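Filed under: Threads / Work & Machines

1/ Our bench at Brindus is getting an arm. So far it exists in simulation, where it never needs the loo and has never once asked who moved the good tweezers. I've done board assembly for 17 years, so naturally I was asked for my thoughts after the order went in.

2/ The plan, as explained in the canteen: the arm handles the board parts, we handle "exceptions". I asked what counts as an exception. Kazuhiro Minami, who is building the simulation, went a bit quiet and said that was sort of what he wanted to ask me.

3/ So I now spend two afternoons a week sitting next to Kazuhiro, telling a computer model how to do my job. It's a strange sort of promotion. The pay is the same but the chair is much better.

4/ Black arm on an orange base plate, lavender board, small green parts in slanted rows. All that lovely clear white tabletop, too. My actual bench has a radio, three mugs and Yulan's spare cardigan on it, and I have raised this as a modelling error.
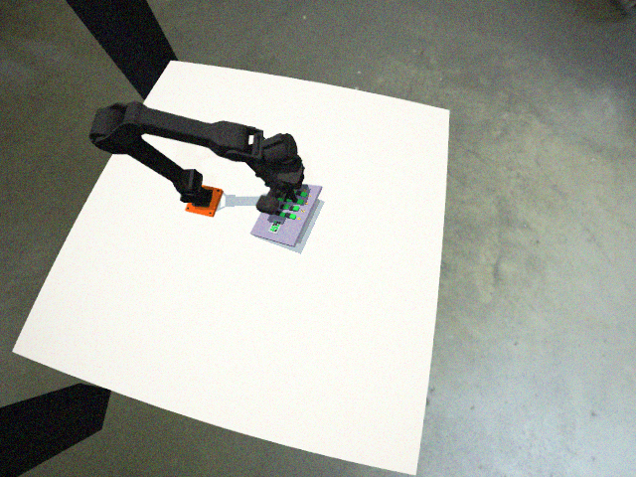
5/ Things I have had to put into words so far: how hard to press. When to stop pressing. What a part feels like when it's sitting wrong but looks fine. I managed the first two. For the third I waved my hands about and Kazuhiro wrote down "force threshold??"

6/ He says they'll run around 1000 practice goes before anything gets bolted down in the real workshop. My own training was one morning with a man called Navarro, who said "don't do it like that" and went for his break.

7/ Yulan Yao (opposite bench, faster than me, mentions it) is going on the Urkeck course to learn to run the cell. She's pleased, and she should be. She's also worked out that the person who runs the cell is the person who gets rung on a Sunday when it sulks, and is negotiating.

8/ Nobody's been let go. I'll say that plainly as people keep asking. But when someone left in November the job wasn't advertised, and we all noticed, and it was a while before anyone said it out loud.

9/ What I'll miss, if it goes the way the slides say, is the talking. You can place parts and chat all day once your hands know the work. Checking a machine's output means looking at a screen, and you can't hear about someone's sister's wedding properly while looking at a screen.

10/ What I won't miss: my neck by four o'clock. The arm is welcome to my neck.

11/ The sister site at Trirkomero wants to know if we've got a name for ours yet. Management suggested a competition. Yulan has put in "Exception" and I've seconded it.

12/ More when the real one turns up. I've been told to clear my bench for it, so the cardigan is going home.

Back to top | Contact | © All posts remain with their author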